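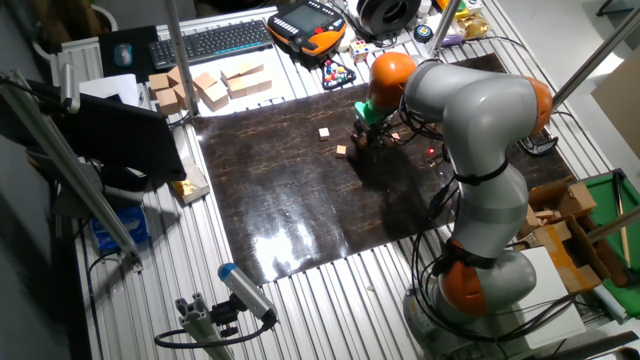 3.2 Collecting demonstrations

Learning to move a cube is easy once someone has moved it for you 198 times. Our data for the Zornden task set were gathered by three operators, who steered the arm by hand controller and were told to work at a natural pace, an instruction each took as permission to develop a personal style. The board in Figure 4 was kept glossy on purpose: its finish throws back a bright white patch near the middle, and a policy that panics at glare is of little use in a real kitchen. We also left the far edge of the table as it was, keyboard, puzzle cube and all, on the theory that clutter is free variety.

Episodes in which the operator gave up were kept and labeled as such. There were 15, most of them before lunch.

Figure 4. Collection setup for the Zornden tasks. The gripper is just over the board, with two small wooden cubes to its left.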